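Search this site

3 min read

I've been in the Kastora shop on the harbour side twice this week, and yes, the rumours are true: the closet and laundry shelving range from Schnyder is finally on the floor. It went out on Sunday, a bit later than promised, and by the time I wandered in with my coffee the demo bay already had a little crowd around it, all of us opening and shutting the same drawer.

The short version is that Kastora has dropped Dileo as its storage supplier and gone with Schnyder for everything that hangs on a wall. Rails, brackets, wire baskets, the lot. Dileo owners (I'm one, my whole linen cupboard is Dileo) can still get spare clips and end caps at the service counter until the end of August, and then they're gone. Stock up! Those little grey clips snap if you so much as look at them.
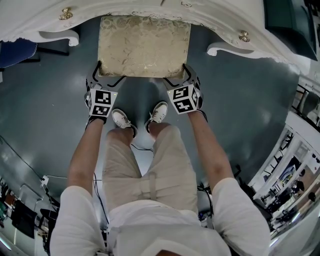
Corina Hubmann wrote in before I'd even finished typing this up to say she'd already tried hanging a Schnyder basket on her old Dileo rail and it wouldn't go, the hooks are a touch too wide, and could the shop please put that on a sign. Fair call, Corina. I asked at the counter and was told the two systems were never meant to mix, so if you want the new baskets you'll need the new rails as well.

Prices, then. A starter kit with one top rail, two uprights and five shelves is $156, and the bigger laundry kit with the pull-out hamper and the drying rod is $300. Delivery is free if you're in Ukmont proper. Out past the highway they'll quote you, and from what I hear the quote depends a fair bit on who picks up the phone.

We use cookies to remember your preferences. Accept / Manage

Pantelis Fragkou, the store manager, told me the white finish is moving fastest and the grey won't be back in until the next truck. He's also running a trade-in: bring your old rails to the loading door before noon and you'll get up to $200 off a full closet, depending on what shape they're in.
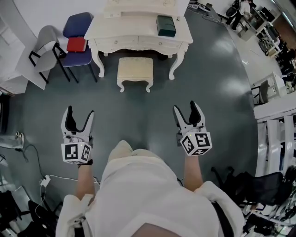 You do have to take the old brackets off the wall yourself and bring the screws along too, which seems fussy to me, but he was quite firm about it. Bent uprights don't count. Painted ones do, so my sister's lime green effort from the spare room is in with a chance.

I've put my name down for the laundry kit and I'm still dithering over the drying rod, which looks a bit short for bedsheets. If anyone has one up already, tell me how you're going with it in the comments.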